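Ticket: two-arm policy, one side grasps early, other side waits
Project: Weto
Opened by: Oğuzhan Karakaya
Date: Sep 10, 2021
Status: open

Problem
The task is to put two toy pumpkins on a plate, one with each arm. With the new policy (predicts 16 steps per query, all of them executed) the left arm closes on its pumpkin in good time, but the right arm very often stays open near its own pumpkin and does nothing until the left one has finished. In the demonstrations both arms move together.

Tried so far
1. Trained again with 46 demonstrations instead of 40. No change.
2. Executed only the first 3 steps before the next query. The right arm starts sooner, but the motion becomes shaky.
3. Checked the time stamps of the wrist cameras against the head camera. The delay is almost one step - I think this is too small to explain it.
4. Turned off the colour augmentation. Slightly worse, so I put it back.

My suspicion is that the policy reads mainly the head view and neglects the wrist views. I attach three views from the same setup, two from wrist cameras and one from the head.

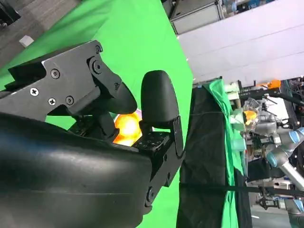
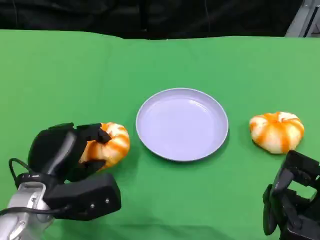
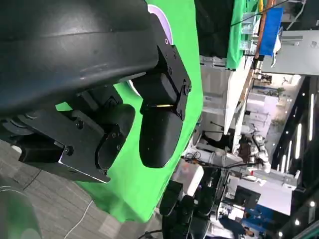 Henok Woldegiorgis
I had the same waiting with Pindance and there it came from the demonstrations. If the operator rests one hand for even a moment, the policy learns the rest very well. Please plot the right gripper command over time for all episodes before you change the network. Then mask the head view at test time and compare - if the right arm still waits, your suspicion about the cameras is probably wrong.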